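Footwear Care and Repair, Evening Course
Handout 4: Laces, eyelets and tongues
Tutor: Hjalti Bergmann
Revised May 24, 2026

Read this before the session and bring it with you. The practical sheet is separate. You will need one pair of laced shoes that you do not mind taking apart, a tape measure and a pencil. Tools and spare eyelets are in the Ploker cabinet at the back of the workshop.

1. What a lace has to do

A lace pulls the two sides of the upper towards each other and holds them there. Last week we looked at how the upper is shaped over the last, and how the sides at the throat are left open so that the foot can get in. The lace closes that opening by an amount the wearer can choose. Feet swell during the day, socks vary in thickness, and leather and canvas both stretch with wear.

The load is not shared evenly. Pull on the two free ends and most of the tension stays in the top two rows. Each time the lace passes through an eyelet some of the pull is lost to rubbing, so the bottom rows hardly move unless you tighten them by hand. This explains a complaint you will hear often: the shoe feels tight at the ankle and loose over the toes. The customer usually asks for new laces. Show them how to take up the slack from the bottom row first.

2. Parts of a lace

Body. The woven or braided part. It may be a flat tube, a round tube, or round with a core of straight threads inside.

Tip, or aglet. A short sleeve of plastic or metal which keeps the end from fraying and makes it stiff enough to thread. When the tip goes, the lace is usually thrown away, although the body may be perfectly sound. We will fit new tips in the session with shrink tube and with crimped metal.

Finish. Some round laces for work boots are waxed. The wax helps the knot grip and keeps out some water. It also collects grit.

3. Materials

Cotton is soft, grips itself well and takes a knot that stays tied. It frays sooner than the man-made fibres and it shrinks if washed hot. Most flat laces sold for canvas shoes used to be cotton, and a fair number still are.

Polyester is the usual choice now. It is stronger than cotton for the same width, dries quickly and holds its colour. Flat polyester holds a knot fairly well. Round polyester does not, and this is where most of the trouble with undone laces comes from.

Nylon is stronger again, and slippery. It is used in walking boots, often with a textured braid to make up for the slip.

Leather laces are cut from a hide, sometimes in a spiral. They stretch, they break at thin places and they look right on a boat shoe. Buy the best you can and keep a spare pair.

4. Flat or round

Flat laces spread the pull over a wider strip, so they are kinder to a soft upper and to the top of the foot. They need to lie flat to do it. A twisted flat lace presses on its edge and will rub a line into canvas. When you relace a shoe for a customer, run each section between finger and thumb as you go and turn it the right way up before you move to the next row.

Round laces slide through eyelets more easily and last longer against metal hooks. Use them on boots and on dress shoes, where the row is narrow and a flat lace would bunch. 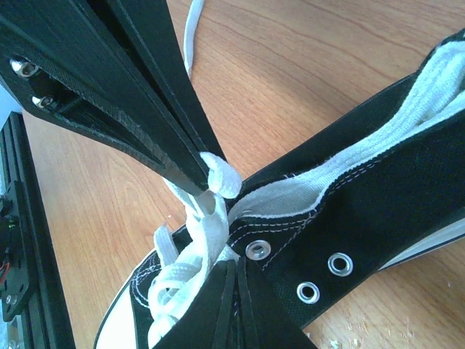 Black canvas, white laces.
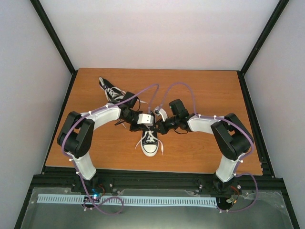
5. Eyelets

An eyelet is a ring that protects the edge of the hole. On the plainest shoes it is left out altogether and the hole is only punched, sometimes with a line of stitching round it. Punched holes in leather last well enough. In cloth they do not.

Single-piece eyelets have a barrel which is rolled over on the inside of the upper. They are cheap and quick to set. The rolled edge can split into sharp points if the die is worn, and those points cut laces. If a customer has been through several laces in the same hole, put a finger inside the shoe and feel the back of the eyelet before you sell them another pair.

Two-piece eyelets have a washer on the inside. The barrel rolls over the washer and the cloth is gripped between two flat faces. Always use these on canvas. Our stock is made by Trornetti, and the setting die marked with green tape is the only one that fits them.

Hidden eyelets are set in the lining only, so the outside shows a plain hole. You will see them on dress shoes. Replacing one means opening the facing, which we leave until Handout 9.

To replace a two-piece eyelet on a canvas shoe:

Take the lace right out.
Cut the rolled edge in two places with the end nippers, working from the inside.
Lift the washer off and push the barrel out through the front.
Look at the hole. If the cloth has torn, glue a small patch of tape behind it, let it dry and punch again.
Set the new eyelet on a hard, flat block. Two firm blows are better than six light ones.

6. Tongues

The tongue keeps the lace off the foot. It is normally sewn in at the bottom only, so it is free to slide to one side, and on most people it slides to the outside. A loop or a pair of slots halfway up the tongue will hold it if the lace is passed through. Many wearers miss the loop when they relace. Check for it.

Where there is no loop, you can sew one from cotton tape. Place it level with the third row, stitch both ends, and leave enough room for two thicknesses of lace.

7. Choosing a length

Measure the old lace if you have it, including the tips. If it is lost, count the pairs of eyelets and measure across the throat at the widest row. The chart by the Oddsson press gives lengths from these two figures for straight and criss-cross lacing. When the chart puts you between two sizes, take the longer. A lace that is too short makes a mean little bow which works loose, and a lace that is too long can at least be tied double.

8. The bow

The ordinary shoe bow is a reef knot with loops. Tied with both halves going the same way, it becomes a granny knot, and the bow turns to lie along the shoe, pointing at the toe and the ankle. A true reef bow lies across. If yours lies along the shoe, reverse the first half: if you have always put left over right, put right over left. Leave everything else as it is. It feels odd for a week or two.

For slippery laces, take the loop round twice before pulling it through. It still comes undone with one pull on the end.

Before next session

Read pages 22 to 40 of the workshop manual.
Look at the laces on every pair of shoes you own and note where each one is worn. Wear near the tip comes from threading, and wear at the top row comes from tension. A single worn place lower down usually means a bad eyelet.
Practise tipping on the offcuts in drawer 9.

The June sessions will be on heels. Anyone who still owes a sample card from Handout 3 should leave it in the tray marked Bergmann.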